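«El planificador no sabe que tiene prisa»

Hortensia Carhuamaca lleva siete años escribiendo software para brazos robóticos y los últimos dos los ha pasado casi por completo dentro de un simulador. Trabaja en Dunisance, donde mantiene Sanov, el módulo que calcula trayectorias y decide, antes de mover nada, si un agarre merece la pena. Nos recibió un domingo por la mañana, con la oficina vacía y una tanda de pruebas corriendo en segundo plano.

La primera pregunta era obligada: por qué tanto tiempo en simulación. «Porque puedo lanzar 68 variantes del mismo movimiento mientras desayuno», responde. «En el laboratorio haría 14 en una buena tarde, y eso contando con que no se suelte un cable.» Reconoce que el simulador tiene sus mentiras. La fricción entre los dedos y el objeto es la que más trabajo le da, y por eso no se fía de un agarre que solo funciona con un valor concreto. Lo prueba con varios y descarta los que dependen demasiado de ese número.

Sanov separa el problema en dos partes. Una busca posturas del brazo que permitan llegar al objeto; la otra une esas posturas con un recorrido sin choques. Durante mucho tiempo las dos partes apenas se hablaban. «La primera elegía una postura perfecta para cerrar la pinza y la segunda descubría que desde allí no se podía salir», cuenta. El arreglo ocupó casi toda la primavera: ahora cada postura candidata llega con una estimación de lo que costará retirarse con la pieza en la mano.

Muchas de esas pruebas se hacen sobre un fondo liso, sin mesa ni paredes. Carhuamaca las llama pruebas en vacío y las defiende. «Si quito todo lo demás y la muñeca sigue dando un giro raro, el error es mío, del modelo cinemático o de los límites de las articulaciones. Con una mesa delante siempre acabo echándole la culpa a la mesa.» Los obstáculos vienen después, uno a uno.

Otra parte de su trabajo son los marcos de referencia, un asunto que describe como aburrido y caro. Una muñeca girada noventa grados respecto a lo que cree el controlador puede pasar inadvertida en una gráfica. Por eso prefiere dibujar puntos de color directamente sobre el modelo: rojo, verde y azul. «Miro los puntos antes que los números. Si están cambiados de sitio, ya no leo el resto del registro.»

Le preguntamos por el aprendizaje automático. En Dunisance lo usan para proponer agarres a partir de imágenes, con una red que el equipo entrenó sobre Trondstead, su colección interna de escenas sintéticas. Quien decide si la propuesta se ejecuta sigue siendo el planificador clásico. «La red propone rápido y a veces propone disparates. El planificador es lento, pero me dice por qué ha rechazado algo, y eso lo puedo depurar.» Calcula que aproximadamente 17 de cada cien propuestas caen en ese filtro, casi siempre por un límite articular.

También hay tareas menos vistosas. En septiembre reescribió el visor con el que el equipo revisa las pruebas, que hasta entonces guardaba solo el resultado final. La nueva versión permite detenerse en cualquier instante y comparar dos ejecuciones con la misma semilla - algo que, dice, debería haber hecho el primer día. Lo siguiente es el paso al brazo real con piezas pequeñas, donde los dedos tapan buena parte del objeto y la percepción tiene poco con qué trabajar. No quiere dar plazos. «Primero quiero que falle igual en los dos sitios. Cuando falla igual, sé arreglarlo.»
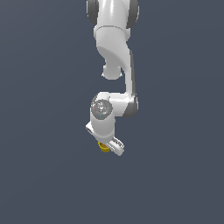
Milagros Urrego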